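# Skript 7: Von der Greifpose zur Bahn

Stand 2021-04-28, Fassung für die Übungsgruppen von Olesia Hutsuliak und Damir Mladenović
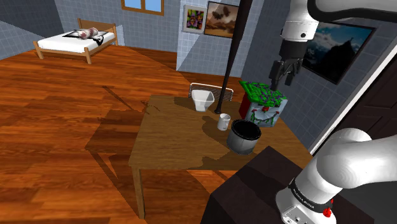

Vorausgesetzt wird der Stoff aus Skript 6, also homogene Transformationen, die Konvention für die Frames `world`, `base` und `tool0` sowie der Umgang mit dem Planungsserver. Wer die Umgebung noch nicht gestartet bekommt, klärt das bitte vor der Übung mit Dario Rinaldi.

## 7.1 Aufgabenstellung

Gegeben ist eine simulierte Wohnumgebung mit einem Tisch, auf dem mehrere Gegenstände stehen: ein weißes Drahtgestell, ein weißes, nach oben breiter werdendes Gefäß, ein Becher mit Henkel, ein runder Metalltopf und ein verzierter Kasten mit grüner Blattschicht obenauf. Ein einzelner Arm mit Greifer arbeitet von der Seite her. Gesucht ist eine kollisionsfreie Bahn von der Startkonfiguration zu einer Vorgreifpose über dem Becher.

Der Becher ist klein, und der Topf steht direkt daneben. Ein Griff senkrecht von oben ist deshalb nur für einen Teil der Drehwinkel um die Greifachse zulässig. Hinzu kommt die schräge dunkle Stange hinter dem Becher, die weit über die Tischplatte hinausragt. Sie wird in den Übungen gern vergessen, solange man nur auf die Tischebene schaut.

## 7.2 Kollisionsmodell

Die Planung arbeitet nicht auf den Renderdaten. Jedes Objekt erhält eine vereinfachte Kollisionsgeometrie:

| Objekt | Modell | Bemerkung |
|---|---|---|
| Tischplatte | Quader | fest |
| Becher | Zylinder | Henkel als eigener Quader |
| Topf | Zylinder | Innenraum gilt als belegt |
| Stange | Kapsel | Radius am dicken Ende messen |
| Drahtgestell | Quader | Hüllkörper, keine Einzelstäbe |
| Kasten mit Blattschicht | zwei Quader | Blattschicht steht über |

Auch der Sockel des Arms gehört ins Modell. Er überdeckt aus manchen Blickrichtungen eine Tischecke, und ohne Eintrag plant der Server Bahnen, bei denen der Unterarm hindurchfährt.

Für alle Körper gilt ein Sicherheitsabstand `d_safe`. Zu groß gewählt, verschwindet der freie Raum zwischen Becher und Topf. Zu klein gewählt, wird die diskrete Kollisionsprüfung entlang der Kanten unzuverlässig. Die Schrittweite der Prüfung muss zum Abstand passen - beides immer gemeinsam ändern.

## 7.3 Greifkandidaten

Wir tasten den Drehwinkel um die Greifachse mit 100 Werten ab. Für jeden Kandidaten:

1. Zielpose von `tool0` aus der Objektpose berechnen.
2. Inverse Kinematik lösen, alle Lösungszweige behalten.
3. Gelenkgrenzen prüfen.
4. Kollisionsprüfung in der Vorgreifpose und in der Greifpose.
5. Verbleibende Lösungen nach Abstand zur Startkonfiguration sortieren.

Der Abstand wird im Gelenkraum gewichtet:

`c(q) = sum_i w_i * (q_i - q_start_i)^2`

Die ersten 3 Lösungen gehen an den Bahnplaner. Findet er für keine davon eine Bahn, wird die Liste weiter abgearbeitet.

## 7.4 Bahnplanung

Verwendet wird RRT-Connect mit anschließender Glättung. Die Bäume wachsen von der Start- und von der Zielkonfiguration aus. Im Referenzlauf von Marloes Van der Linden wurden 3,640 Knoten erzeugt (Ausgabe des Werkzeugs, Komma als Tausendertrennzeichen). Der Wert hängt vom Startwert des Zufallsgenerators ab und ist kein Sollwert.

Bei der Glättung werden zwei Punkte der Bahn zufällig gewählt und geradlinig im Gelenkraum verbunden. Ist die Verbindung frei, ersetzt sie das Zwischenstück. Auch hier läuft die volle Kollisionsprüfung.

Das letzte Stück von der Vorgreifpose zum Becher wird kartesisch interpoliert. Springt die inverse Kinematik dabei zwischen zwei Zweigen, ist der Kandidat zu verwerfen.

## 7.5 Wahrnehmung und Schatten

In Teil 2 der Übung kommen die Objektposen aus der Segmentierung und nicht mehr aus dem Simulator. Neben Becher und Topf liegt ein unregelmäßiger dunkler Schatten auf dem Holz, weitere liegen an der vorderen Tischkante und links vom weißen Gefäß. Ein reines Helligkeitskriterium trennt Topf und Schatten schlecht, zumal der Topf innen schwarz ist. Bitte das Tiefenbild hinzunehmen und Punkte nahe der Tischebene vor dem Clustern entfernen.

Der Henkel fällt bei zu grober Voxelgröße weg. In der Abgabe ist anzugeben, mit welcher Auflösung gearbeitet wurde.

## 7.6 Abgabe

- Konfigurationsdatei mit Kollisionsmodell und `d_safe`
- Liste der verworfenen Kandidaten mit Grund (Gelenkgrenze, Kollision, Zweigwechsel)
- geglättete Bahn als Gelenktrajektorie
- kurze Begründung der Gewichte `w_i`, höchstens eine Seite

Fragen zur Auswertung an Bart Verschueren. Die Gewichte aus der Januarfassung des Skripts gelten nicht mehr.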